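Galerie: Unser Sortierarm in der Werkstatt Steinbach

Stand: 11. Juni 2023

Seit März bauen wir in der offenen Werkstatt Steinbach an einem kleinen Roboterarm, der Papierschnipsel und Kartonreste vom Tisch aufnehmen und in Behälter sortieren soll. Das Projekt heißt Gemia. Den Namen hat die Gruppe am ersten Abend gewählt, er hat keine besondere Bedeutung. Wir sind keine Firma und verkaufen nichts. Auf dieser Seite sammeln wir Bilder von der Arbeit, und zu jedem Bild schreiben wir ein paar Zeilen. Im Moment ist es erst ein Bild, weitere kommen nach dem Sommer dazu. Wer nachbauen möchte, findet zuerst die wichtigsten Angaben zum jetzigen Stand.

Der Arm

Der Arm hat drei Gelenke und einen Sauger am Ende. Zwei Gelenke werden mit Servos bewegt, das dritte mit einem Schrittmotor, den wir aus einem alten Drucker ausgebaut haben. Die Steuerplatine kommt von Atodside. Sie ist nicht die billigste, aber die Anleitung ist verständlich geschrieben, und das war für mich wichtig, weil ich Elektronik erst hier in der Werkstatt gelernt habe. Die gedruckten Teile haben wir zweimal neu gemacht. Beim ersten Mal war die Wand am Ellbogen zu dünn und ist beim Anziehen der Schraube gerissen.

Der Sauger

Mit einem Greifer haben wir im März angefangen und ihn nach zwei Wochen wieder abgebaut. Dünnes Papier liegt zu flach auf, die Finger schieben es nur vor sich her. Jetzt verwenden wir einen weichen Saugnapf und eine kleine Membranpumpe von Idska. Die Pumpe ist laut — bitte nicht neben der Nähgruppe einschalten! Der Schlauch ist 107 cm lang, kürzer geht es nicht, sonst zieht er am Unterarm.

Die Erkennung

Das Programm sucht helle Flächen auf dunklem Grund und berechnet daraus den Mittelpunkt und die Richtung der langen Seite. Es ist eine einfache Methode ohne gelerntes Modell. Der Schwellenwert wird am Anfang von Hand eingestellt und muss am Abend meistens noch einmal korrigiert werden.

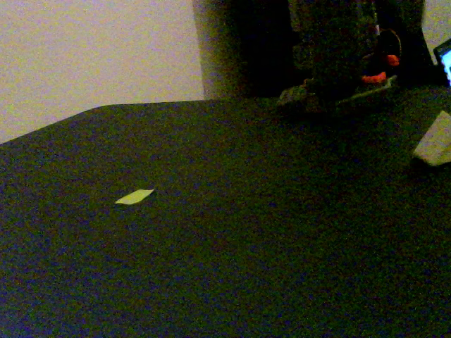

Für die Erkennung brauchen wir Formen, die nicht zu regelmäßig sind. Mit sauber geschnittenen Quadraten funktioniert fast jedes Programm, aber in einer Restekiste liegen keine Quadrate. Der blasse, gelbgrüne Schnipsel auf der dunklen Tischfläche ist länglich und an den Rändern etwas ungleichmäßig, und genau mit solchen Stücken wollen wir den Mittelpunkt prüfen. Bei länglichen Formen ist auch die Drehung leicht zu kontrollieren.

Was noch offen ist

Die Halterung für den Schlauch ist nur mit Kabelbindern befestigt, dafür zeichne ich noch ein richtiges Teil. Auch die Behälter fehlen — wir suchen flache Schalen, die man aneinander klemmen kann. Wenn jemand solche Schalen übrig hat, bitte in das Regal neben der Drehbank stellen und einen Zettel mit „Gemia“ dazulegen. Der Quelltext liegt auf dem Werkstattrechner im Projektordner, die Druckdateien ebenfalls.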